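Caderno de oficina – dobragem de roupa
2026-03-30
Entrada minha, para mim e para o Nikola Perić e a Myrtle Abernathy, que pediram um resumo.

1. Pergunta do dia

A máquina já consegue dobrar roupa numa casa normal? No banco de ensaio da Terkberg a resposta é quase sim, com toalhas quadradas, sempre na mesma mesa. Numa cama é outra coisa. A superfície cede, o edredão faz rugas e a política confunde a ruga do edredão com a borda da peça. O Donnie Yule já tinha escrito isto em janeiro e eu não lhe dei bastante importância.

A renda é o segundo problema. O modelo de contornos (Iner, versão 31) vê os buracos da renda como fundo e desloca o ponto de pega para dentro do tecido. Para uma pessoa, pegar ganga com renda branca não pede nenhum pensamento.
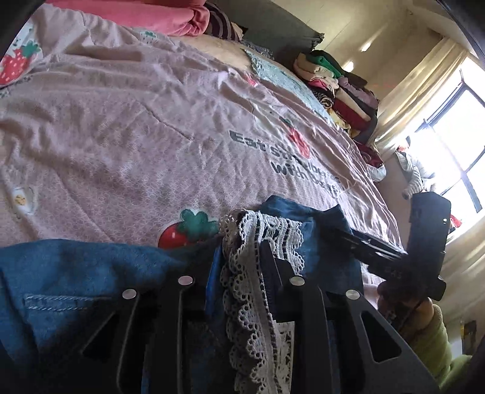

2. O que falta à máquina

Temos 435 sequências de calças, umas 4,000 de toalhas. A diferença nota-se. Com calças, o passo mais difícil é o primeiro: encontrar a cintura e abrir as pernas até ficarem planas. Depois disso, dobrar uma perna sobre a outra é quase geometria.

Calças com elástico são piores que as de botão, porque a cintura encolhe e fica mais estreita do que o modelo espera. As pernas largas também enganam.
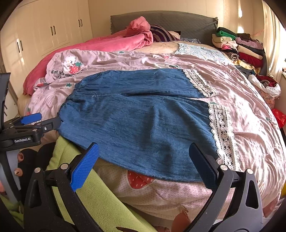 O Rory Tosh propõe separar a tarefa em duas políticas, uma para estender e outra para dobrar. Concordo, mas quero uma regra clara para passar da primeira à segunda – hoje é um limiar que eu escolhi a olho.

3. Por fazer

Rever as etiquetas de "borda" nas peças com renda.
Perguntar ao Harsh Pathak se a simulação MacLeish aceita uma base mole.
Empilhar: ainda não começámos. Uma pilha alta de roupa cai com pouco e não temos medida de força boa.

Minha opinião por agora: toalhas sim, calças com ajuda, renda não.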